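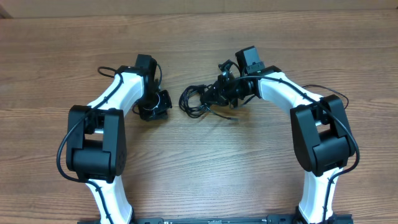

Station 2, both arms over the cable coil.

# Open day walk-through - two-arm cable station

Date: 2025-04-17
Site: Irberg, ground floor demo room
Checked by: Elsie Whitelaw
Station operator: Ferhat Ertürk

Marks: OK, FIX (before doors open), NOTE (can run as is)

## Table and arms

- [x] Tabletop clear except for the work piece - OK. Coil only. Ferhat keeps the spare coils in the Rellura bin under the next bench.
- [x] Arm mounts tight - OK. Torque marks line up on both.
- [x] Covers on both elbows, no cracks - OK
- [ ] Arm cables have slack at full reach - FIX. Left arm cable bows out wide at the elbow. It cleared everything in the test run, but I want a second tie on the lower link. Right side is fine.
- [x] Gripper fingers seated - OK. Right one was changed in March.

## Stops and limits

- [x] E-stop on operator side - OK, tested twice
- [ ] E-stop on visitor side - FIX. Works, but the sign stand was in front of it. Move the stand to the wall.
- [x] Speed limit set to 200 mm/s for the demo - OK. Please don't raise it for the afternoon group, even if they ask.
- [x] Arms hold position after stop - OK

## Visitor area

- [x] Rope line 4000 mm from table edge - OK
- [ ] Floor tape - NOTE. Lifting at one corner near the door. Pressed it down, check again at lunch.
- [x] Room limit posted, up to 300 for the day - OK. Sheehan has the counter at the front desk.
- [ ] Power strip behind bench - FIX. Tag 337 is out of date. Swap for one from stores.

## Demo run

Pick up coil, pass from right arm to left, lay it back down. Ran it four times with Ferhat at the stop. Three were clean. On the other one the loose end of the coil caught under the right gripper and he stopped it by hand. He wants to tuck the end in before each run - fine with me, but only with the arms parked and the stop pressed in.

No visitor handles the coil. The Elto group asked by email and the answer is still no.

Recheck the three FIX items before opening. Initials here: ______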